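In Praise of the Boring Clip

I have spent a good part of this year helping to gather examples for a learning system, and I want to put in a word for the dull ones. Our project is called Pundusholm, and the work is simple to explain to an aunt at dinner. People go about small chores in ordinary rooms with a camera at head height, and a model is later trained on what their hands did. By October we had 603 clips we were happy with, and 273 more that somebody had marked as "nothing happens."

It's those 273 I keep coming back to, because I think we were wrong to set them aside (and I say that as one of the people who did the marking!). In a clip where nothing happens, a person leans on a counter to get their balance. They shift a bag from one hand to the other and then shift it back. They reach for something, change their mind, and stand there a while – I do this myself nearly 25 times a day, mostly in front of the refrigerator. If we want a machine to help in a home, surely it should have met this sort of thing before it meets my kitchen.

The usual argument on the other side is about cost, and I don't want to wave it away. Storage adds up, labeling adds up, and a labeler who has watched a whole afternoon of dithering deserves a raise and a long walk. The Seloretti set, which we used as our starting point, is tidy for exactly that reason. Every clip begins with the hand already moving and ends when the object is put down. It is lovely to work with, and I am grateful for it, but I have never in my life seen a house that behaves that way.

Rooms are part of it too. We began with 2 rooms, both with matte floors and plain tables, and everyone agreed they were very clear to look at. Then we moved on to people's actual living and dining rooms, with their polished stone and shiny lamps and chairs with curly arms, and suddenly a good share of each picture was light bouncing off something. My first instinct was to ask for the drapes to be closed. I'm glad now that I kept quiet.
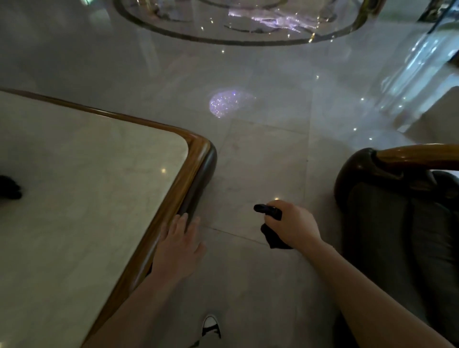
One hand on the table rim, the other holding something black low over a marble floor full of reflections.

I would keep a clip like that even if the task around it came to very little. The steadying hand is worth having, and so are all those specks of light, which a model may well need to learn to leave alone. A label of "leaning, holding" would do fine for a start, and we can argue about better words later.

So my plea to anyone setting up a collection of their own is to be slow with the delete key. Keep a folder for the dull clips, give it a decent name, and go back to it after you've trained once or twice. We're reopening ours this month, starting with the clips where people just stand and think.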